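Documentação Início Instalação Percepção Planejador Registro de versões
Pesquisar na documentação... Buscar
Imprimir esta página Enviar por e-mail

Ellex Planner: guia de configuração
Seção 4. Cena, percepção e primeiro plano de movimento

Esta seção parte do ponto em que o serviço de controle já está em execução e os dois braços respondem ao comando de estado. Se isso ainda não ocorre, volte à seção anterior. As capturas vêm da bancada de Traltdale, que serve de referência para os nomes de objetos usados nos arquivos de cena.

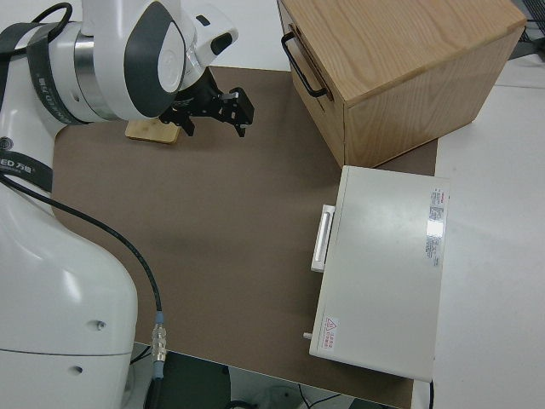

Garra preta de dedos paralelos, na ponta do braço branco.

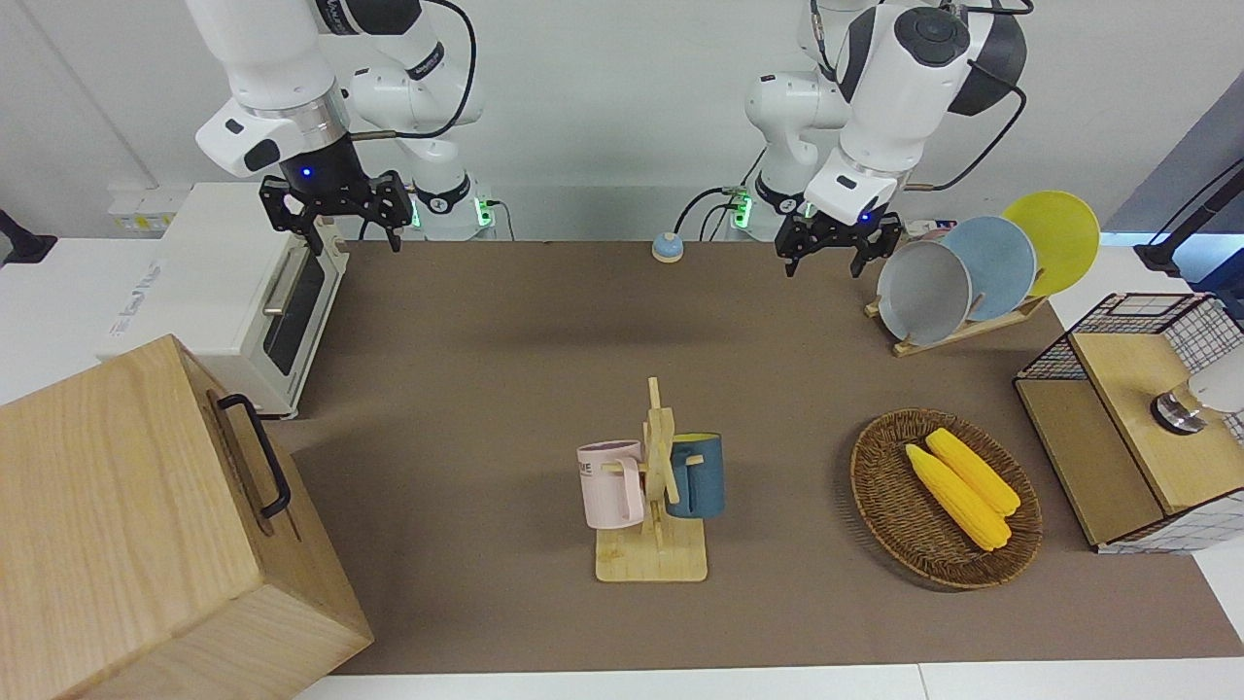
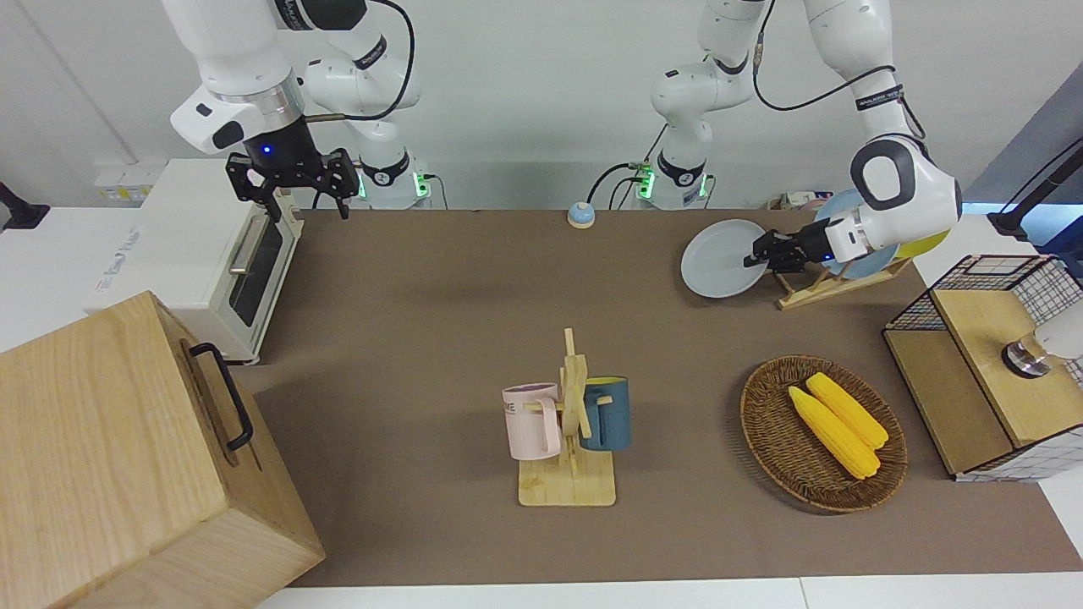
Braço esquerdo segurando um prato azul-claro.

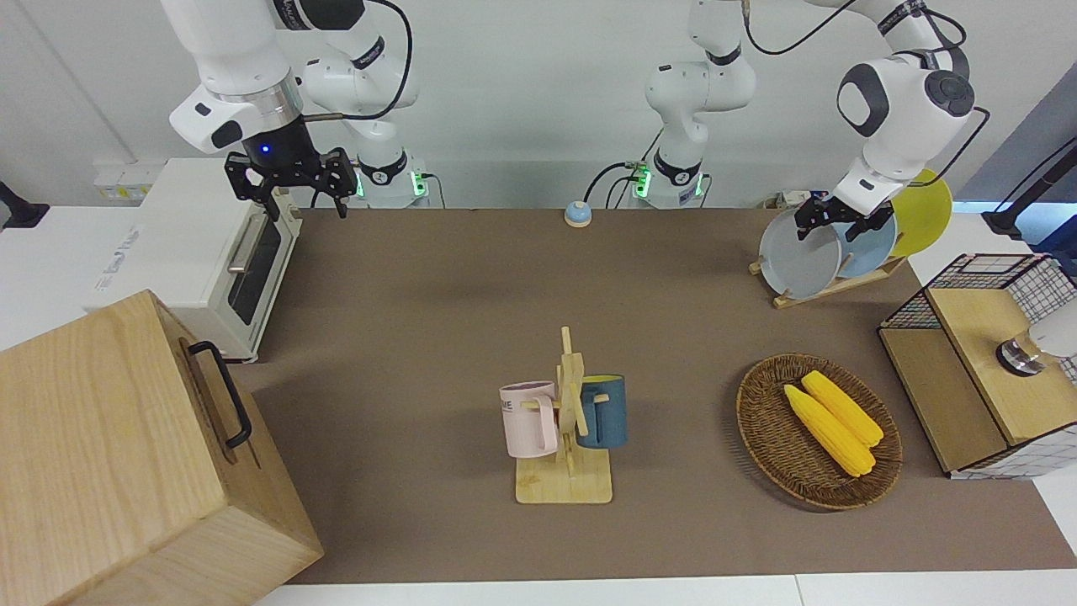

Neagu comentou nesta página que, na sua instalação, o planejador recusava qualquer trajetória até o escorredor de pratos enquanto o volume do suporte estivesse cadastrado como um bloco maciço, e perguntou se o modelo com ranhuras precisava ser feito à mão. Não precisa. O procedimento está em 4.3, e o arquivo de modelo acompanha o pacote a partir da revisão de novembro.

4.1 Carregar a cena

1. Abra o painel do Ellex Planner e escolha Cena > Nova a partir de modelo.
2. Selecione o modelo "mesa_dois_bracos". Ele cria o plano da mesa, a base de cada braço e uma superfície de trabalho sem objetos.
3. Confira a convenção de lados. "Direito" e "esquerdo" são sempre os do robô. Em uma câmera voltada para ele, o braço direito aparece à esquerda da imagem.
4. Informe o identificador de cada câmera no campo Fonte e clique em Vincular.
5. Salve a cena com outro nome. O modelo original é sobrescrito a cada atualização do pacote.

Nota: a inversão de lados é a causa mais comum de planos que saem espelhados. Antes de continuar, mova apenas a garra direita pelo painel e verifique se o modelo 3D move a mesma.

4.2 Calibrar a percepção

1. Deixe os dois braços na posição de espera, com as garras abertas.
2. Inicie Percepção > Calibrar. O serviço coleta 192 quadros por câmera.
3. Aguarde a mensagem "transformação estável". Se o resultado for "resíduo alto", ajuste a exposição e repita.
4. Marque como estáticos os itens que não serão manipulados: forno, caixa de madeira e armário com tela metálica.
5. Marque como móveis as canecas, os pratos, as espigas de milho e a cesta.

Nota: reflexos em superfícies brancas ou metálicas geram furos na nuvem de pontos. O filtro de preenchimento vem desativado; para ativá-lo, use preencher_furos = sim no arquivo percepcao.cfg.

Cuidado: não mude a posição das câmeras depois da calibração. O serviço não detecta o deslocamento e as poses estimadas continuam aparecendo como válidas.

4.3 Cadastrar o escorredor com ranhuras

1. Em Objetos, selecione o escorredor e abra Geometria.
2. Troque "caixa envolvente" por "suporte com ranhuras".
3. Preencha o número de ranhuras e o espaçamento. O painel mostra a sobreposição com a nuvem de pontos.
4. Associe cada prato à sua ranhura. Pratos inclinados que se sobrepõem na imagem podem ser lidos como um único objeto; nesse caso, use Separar por cor.
5. Clique em Validar. O planejador testa a retirada de cada prato sem mover os braços.

A preensão padrão para pratos é pela borda superior, com os dois dedos em lados opostos do prato. Para canecas penduradas, o padrão é "corpo", que exige espaço livre entre a caneca e o poste do suporte. O tipo "alça" existe, mas ainda é experimental.

4.4 Executar o primeiro plano

1. Escolha Plano > Novo e defina o braço esquerdo como executor.
2. Defina o objeto (por exemplo, prato_azul_claro) e o destino.
3. Mantenha o braço direito como "fixo". Assim ele entra no cálculo como obstáculo.
4. Clique em Planejar. O limite padrão é de 14 segundos.
5. Reveja a trajetória no modelo 3D do começo ao fim.
6. Execute em velocidade reduzida, com a parada de emergência ao alcance da mão.

Cuidado: os cabos que acompanham os elos não fazem parte do modelo de colisão. Acrescente a margem de cabo em Braços > Volumes extras antes de planejar rotações amplas do punho.

4.5 Mensagens frequentes

E-192 Câmera sem quadros. Verifique o vínculo em 4.1.
E-196 Colisão no estado inicial. Em geral, a garra está perto demais de um objeto estático. Afaste-a pelo modo manual e planeje de novo.
Sem solução no limite de tempo Aumente o limite ou libere o braço fixo.

Quem usa o Drudstead como servidor de registros deve ativar a gravação antes do passo 5 de 4.4; planos revistos com a gravação desligada não entram no histórico.

Anterior: Serviço de controle Próxima: Sequências com dois braços
Imprimir esta página Enviar por e-mail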